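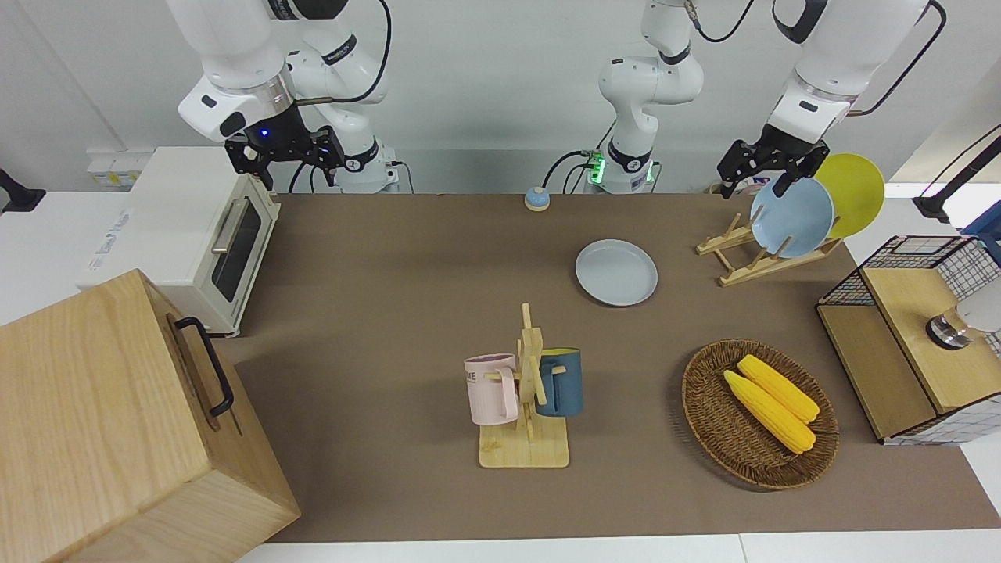

slipstick wrote:
If the planner needs the rack pose typed into a config file before every run, I would not call it a planner. I'd call it a trajectory with a nice front end.

offset_gremlin
Fair, and I half agree. I've been running the Katayama stack on our two-arm table in Lukarville, and the rack pose does come from a file. Everything else on the mat gets a pose from Monico: plates, mug tree, basket, bell. The planner takes those, picks an arm, picks a grasp, and builds the collision scene. My question for this board is how much of the success rate belongs to the planner and how much belongs to me fiddling with the scene until it works. I have 442 logged attempts at taking one plate from the mat to the rack. 59 failed. I don't trust either number.

slipstick
Good, you shouldn't. What counts as an attempt? If the planner returns no solution and you nudge the plate and press go again, is that one attempt or two? Every time I've asked a vendor, I got a different answer from the one in their slides.

offset_gremlin
No solution isn't logged as an attempt. It gets logged as "replan" and the counter doesn't move. I didn't write that part, it's how the task runner ships. So yes, the 59 is too kind.

torquey_mcgee
I'm going to be the one who defends it. A planner that says "I can't" and stops is doing its job. You'd rather it drove the fingers through the plate? Lumping refusals in with drops tells you nothing about either. Keep two columns.

slipstick
Two columns is fine. Zero columns is what ships.

torquey_mcgee
OK, yes, that's bad.

wet_lab_walt
What does the grasp sampler do with a plate lying flat? On our bench that's where everything falls apart. Shallow rim, almost no height above the table, and the depth camera smears the edge into the surface. Upright in a rack is easy by comparison, you've got a whole disc sticking up.

offset_gremlin
Same here. Flat plates are most of my failures. The sampler puts candidates all around the rim, throws out the ones where a finger would hit the table, and ranks the rest. With the table height set correctly it throws out nearly all of them. The usual advice, and you'll find it all over the docs, is to lower the table plane by 5 mm so more of them survive. Then the planner is happy and the real finger presses into the mat.
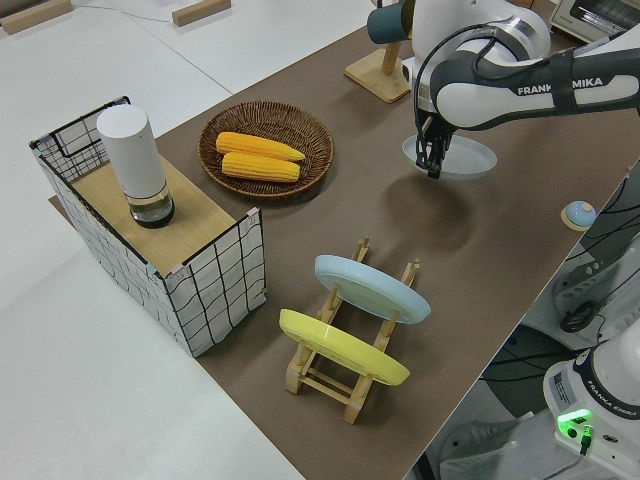

Gripper lowered at the rim of the flat plate. Rack and basket are on the same mat.

slipstick
So the collision model is wrong on purpose, and that's the documented workflow?

offset_gremlin
Documented is generous. The page that explained it is a 404 now. I have it saved in a text file.

torquey_mcgee
Everybody pads or shaves collision geometry. It isn't a scandal. You want contact with the surface when you grasp something flat, so you have to tell the planner that contact is allowed. The clean way is an allowed-collision entry for the fingertips and the mat, active only for the last bit of the approach, with an impedance controller underneath so the arm gives a little. Lowering the whole plane is the lazy way, and it'll bite you when the elbow comes down somewhere else.

wet_lab_walt
Seconding the impedance part. Position control into a table is how you get a reflex stop and an afternoon of clearing errors. Soft in Z, stiff in X and Y, and let it land.

slipstick
I'd believe that more if people published the stiffness values. "Use compliance" gets said on this board every week and then the thread goes quiet. What stiffness? At what approach speed? With whose estimate of the payload?

wet_lab_walt
Ours wouldn't help you. Different gripper, different cable routing. That's half of why nobody posts them.

tin_opener
New here, sorry if this is basic. Why does it matter which arm picks? You could say left arm does the left half of the table and be done.

offset_gremlin
It's not a dumb question, that's how I ran it for months. The trouble is the rack. It moves around depending on the layout, and a plate can start on one side and need to end up on the other. A fixed split means a handover or a very ugly reach. Katayama scores both arms and picks the cheaper one. When it works it's pretty nice. When the scores are close it flips between runs with nothing changed on the table, and that drives me up the wall when I'm trying to compare logs.

slipstick
Random seed?

offset_gremlin
Fixed the seed. It still flips. Monico's pose for the plate jitters a little from frame to frame, and that's enough to tip the score. A round plate has no heading either, so the yaw it reports is basically noise, and the yaw goes into the grasp cost. I found that one on 4 September 2020 after a full day of blaming the solver.

torquey_mcgee
Wait, yaw of a round object is in the cost? File that. That's a bug in anybody's book.

offset_gremlin
Filed. The answer was that I should mark the object as symmetric in the model file. There is no symmetric flag in the version I have. It's supposed to arrive in October.

slipstick
So, going by this thread: the rack pose is typed in, the table height is fudged, refusals don't count, and the arm choice depends on the heading of a circle. I'm not saying it's worthless. I'm saying I'd like to see it run against a dumb baseline. Fixed arm, fixed grasp at the rim point nearest the base, straight down, soft in Z. Same layouts, same poses from perception. If the planner can't beat that by a clear margin, you're maintaining a lot of code for nothing.

torquey_mcgee
It'll beat it the minute the mug tree is in the way.

slipstick
Probably. Show me by how much.

wet_lab_walt
Log the replans this time, please. And save the raw poses with each run, not only the filtered ones, or you'll never separate the perception failures from the planning ones.

offset_gremlin
Will do both. The baseline is an evening of work and I should have done it first. I'll leave the bell and the basket where they are, put the table plane back where it belongs, and use the allowed-collision entry. Torquey, if you have a working snippet for switching that on only during the approach, please post it. Mine turns on and then stays on.

torquey_mcgee
Mine did too for a while. You have to clear it in the scene diff, and clearing it in the request does nothing. I'll dig it out tonight.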